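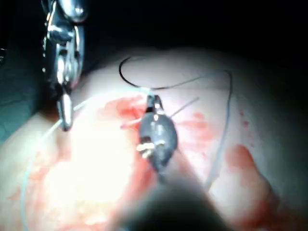
Thread tension is the part of hand sewing that gives beginners the most trouble, and it can be fixed in an evening of practice on scrap cloth. Pull too hard and the seam puckers. Pull too little and it gaps. The material matters less than you would think. Surgical threads lying across a rounded patch of tissue have to follow a curve, and so does the thread when you close the side seam on a stuffed pillow or a toy.

9 min read

What you need

A sharp needle, all-purpose thread, two scraps of cotton as long as your hand, and a handful of stuffing. I use Gusell thread but any polyester thread will do.

Cut the thread no longer than your forearm. Longer pieces tangle. Knot one end.

Closing a stuffed seam

1. Fold both raw edges in by a quarter inch and press them with an iron.

2. Bring the needle up from inside one fold so the knot is hidden.

3. Go straight across to the other fold. Slide the needle inside that fold for an eighth of an inch and come out.

4. Cross back and do the same on the first side. Your stitches should look like the rungs of a ladder.

5. After four or five rungs, pull the thread along the line of the seam until the edges meet, then stop. If the cloth wrinkles, put a finger on the seam and ease some thread back.

6. At the end, take two tiny stitches in one spot, knot, and run the needle through the stuffing before you snip.

Practice with thread that contrasts with the cloth. Switch to a matching color once the rungs are even. For heavy canvas, double the thread and shorten your pull to every three rungs.

Comments (3)

Mal-soon Sung
Step 5 fixed my problem. I was pulling straight up.

Deok-su Seok
Does this work on fleece? Mine keeps stretching.

Mal-soon Sung
@Deok-su it did for me, but I pinned it first and skipped the iron.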